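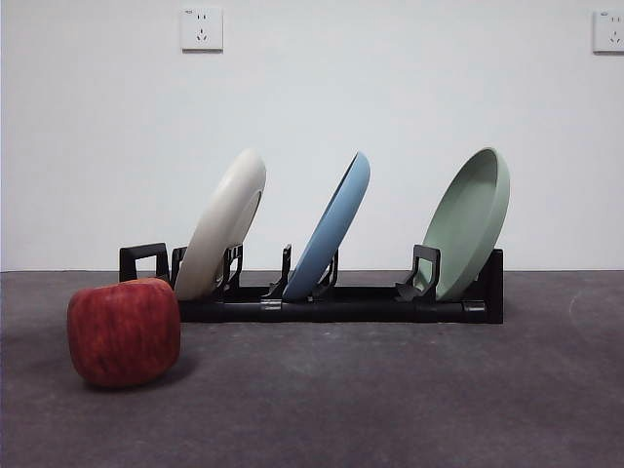

4/27/20 - Glaze notes, batch 342. Finally got the kiln open this morning and I am so pleased with this one! The Bora white came out smooth right to the foot ring on nearly everything, with none of the crawling that plagued me back in November. I have been thinking all week about how a glaze pools on a flat shape compared with a curved one, and plates are the hard case. A bowl helps you, because the slope pulls the melt down and evens it out. A plate just sits there. Three round plates on edge in a black plastic dish rack is how I'd like to dry the next lot after waxing, spaced apart so that no rims touch, and I want to see if standing them up changes where the slurry settles before it firms.

Firing: same schedule as the last batch, except I held for 20 minutes at the top instead of 8. The witness cones on the middle shelf bent just the way I wanted. Bottom shelf was a touch cooler, as always, and the tiles there have a softer, waxier surface that I like more than I expected to. Might try putting a whole load down there on purpose (if I can work out how to fit one, ha).

The Losetti clay is a joy. It trims like cold butter and it doesn't sulk if I leave it uncovered over lunch. Shrinkage seems a bit less than with the old body, but I only measured two bars and one of them had my thumbprint in it, so I need to make proper ones. Note to self - mark the bars BEFORE they stiffen.

Less good: the iron wash from the Štěpánek recipe. Brushed on thin it vanished. Brushed on thick it went to a muddy brown with a metallic skin, and on one tile it ran onto the shelf. I scraped the shelf and gave it fresh kiln wash. I still think there's something lovely in there. On the edge of the test cup, where the wash overlaps the white, there's a narrow band of warm rust breaking to cream, and I could look at it all day. That band is what I'm chasing.

Next round:
- wash at half strength, 2 coats, let the first one dry fully
- same again over the white, and under it
- sieve the white twice, there were a few specks
- try the Skusdale ash in place of the bought stuff, small cup only

If anyone else is loading before me, please leave the back left corner of the middle shelf free. The tiles are labeled on the underside in pencil, which burned off on several of them, so I'm going over to oxide for the numbers. More when the ash is washed - it's still soaking and smells like a wet campfire.

Recent entries
Cone packs, and where I put them
Batch 341: crawling, some of it fixed
Washing wood ash without wrecking your hands
Losetti clay, first bag
Shelf repairs
Rim drips and how thick is too thick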